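The club that builds its robots on a screen first

Oct 31, 2020

The robotics club at Rergate meets in a classroom over the school kitchens, and for most of its life it has had one arm, two soldering irons and a cupboard that won't shut. The arm is a second-hand Talebi with a new elbow. It was bought four years ago with money from a sponsored walk and a grant from the parish, and up to fifteen pupils used to share it, which meant that on a normal club night each of them got a few minutes at the controls and a long wait.

This term the arm is in the cupboard and the members are at home, or spread out across two computer rooms in their year groups. They are also further on with their project than any group before them. Most of what they have done since September has been done in simulation.

Keyvan Ansari teaches physics and has run the club from the start. He had planned to bring simulation in slowly, as something for the older pupils to try while they waited for their turn. When the school told him in the summer that year groups could not mix and that shared equipment would have to be wiped down and rested between users, he changed the plan.

"I looked at the rules and worked out that each child would touch the arm twice before Christmas," he says. "So I put it away and we started again with the software."

The project is an entry for the Siria Cup, a competition for school and college teams that is now in its sixth year. In other years the final has been held in a sports hall, with each team given a table and a set time to pick objects up and put them in the right trays. This year the first two rounds are being run entirely on computers. Teams send in their control program, the organisers run it in a set of virtual rooms that the teams have not seen, and the score comes back by email. If a final can be held in person next summer, it will be.

Each entry is tried 2000 times. The rooms differ in size, in lighting, in the colour and texture of the floor and walls, and in where the object has been put. A program that does well in one room may do very badly in the next, and the scoring is meant to show that up.

The club's first entry went in at the end of September. It made 253 successful picks.

"I was pleased," says Ansari. "They were not."

The pupils went through the results over the next week, a year group at a time. The older ones had written the part of the program that looks at the camera picture and decides where the object is. The younger ones had written the part that moves the arm once that decision has been made. Each half thought the fault lay with the other, and since they could no longer sit in the same room, the argument went on in a shared document which by half-term had grown to 11 pages.
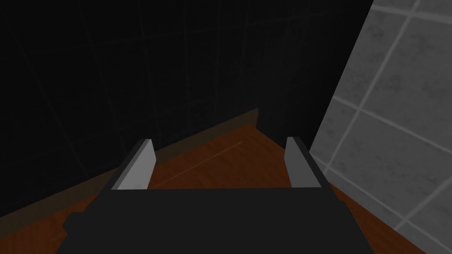 What settled it was a test one of the Year 9 pupils set up, in which the program was told exactly where the object was and had only to go and fetch it. The arm managed nearly every time when the object was in the open. When it was near a wall it often failed, even with the right answer in its hands. The program was bringing the gripper down with the fingers fully open whatever was next to it, and one finger would come up against the wall and stop.

So the movement half had a fault. The vision half had one too, and it took longer to find. The program had been trained on rooms the pupils had made themselves, and they had made them in the way that was quickest, with plain white walls and a plain floor. Give it a floor with a grain in it and it would sometimes decide that a dark streak was the edge of something. Tiles were worse. A grout line running away from the camera looks a good deal like the side of a box if you have never been shown a grout line before.

The answer was dull work. For two weeks the club made rooms. They did wooden floors and tiled walls, light ones and dark ones, with skirting and without, and put the lamp in a different place each time. They did corners, because corners had gone badly. Some rooms had an object in them and some had nothing at all, so that the program would learn to say there was nothing to pick up. A Year 8 pupil wrote a short script that would shuffle the textures about, and after that things went faster.

The simulator they use is called Hestar. It is free to schools and will run, slowly, on the kind of computer that schools have. Ansari says its main fault is that the error messages were written by somebody who already knew what was wrong. The pupils keep their own list of what each message means, and it is now the first thing a new member is given.

There are things it does not do well. Soft objects are a problem. A virtual sponge behaves like a brick until, all at once, it passes straight through the finger that is holding it. Friction has to be set by hand, and for some weeks it was set so high that the gripper could lift a ball by leaning on it. That made the scores at home look very good and was no help in the competition, where the organisers choose the figure.

Ansari worries about this more than the pupils do. He learned on real machines, in a workshop where a motor wired the wrong way round would let you know by the smell. A pupil who has only worked in simulation, he says, has never had to look for a loose screw. They have not found that the cable is too short, or that the table rocks, or that the arm which was straight last week has a slight lean today.

"They think a robot does what it's told," he says. "I'd like them to have the arm back before they get too used to that."

Against this he sets the number of goes they have had. In an ordinary term a younger member might make a dozen proper attempts at a task with the Talebi. One Year 7 girl, who joined in September and had not programmed anything before, left her computer running over a single evening and came back to several hundred. She had written down what she changed each time in a school exercise book, ruled into columns, and could say which changes had helped.

It has also altered who comes. The club used to be mainly pupils who liked building things, and they have mostly stayed, though two have dropped out and say they will be back when there is something to hold. In their place are several who had never shown any interest in motors. One came from the art club and did most of the tiled walls. Another likes statistics and has taken over the results, which were previously kept on the back of whatever was lying near the arm.

Parents have had mixed feelings. At a video meeting earlier this month one father asked whether it was right that a child who spent all day at a screen should then go to a robotics club and look at a screen. Ansari said that he did not have a good answer. He has since asked members to do their planning on paper and to send him a photograph of it before they open the laptop, and he limits the club to two evenings a week. The computers carry on without them.

The second entry went in just before half-term. The gripper now closes its fingers part of the way when it is near a wall, and comes in at an angle if it has to. If the program is not sure what it is looking at, it moves the camera a little to one side and looks again. This was the younger group's idea. The older group said it would waste time, and then measured it and found the time was small.

The result came back four days later: 1555 picks. It puts Rergate through to the second round, in the upper half of the table and behind several colleges whose entrants are two or three years older.

The pupils have already sorted the failures. A good number are dark objects against dark walls, where the vision half of the program sees nothing and says so. Another group are picks where the object was lifted properly and then dropped on the way to the tray, and those have been given to Year 9. There is also a small set that no one can explain, in which the arm goes to the right place, waits, and goes home again. The shared document has a new page for these.

The second round closes before Christmas and adds a new difficulty, with two objects touching each other and only one of them wanted. Ansari has asked the school whether a single year group might have the arm out for an afternoon in the meantime, with gloves, and is waiting to hear. He has been up to the classroom to check on it. The new elbow is fine, but the wrist has gone stiff from standing and will need taking apart, and he has put that down as the first job for whoever is allowed in.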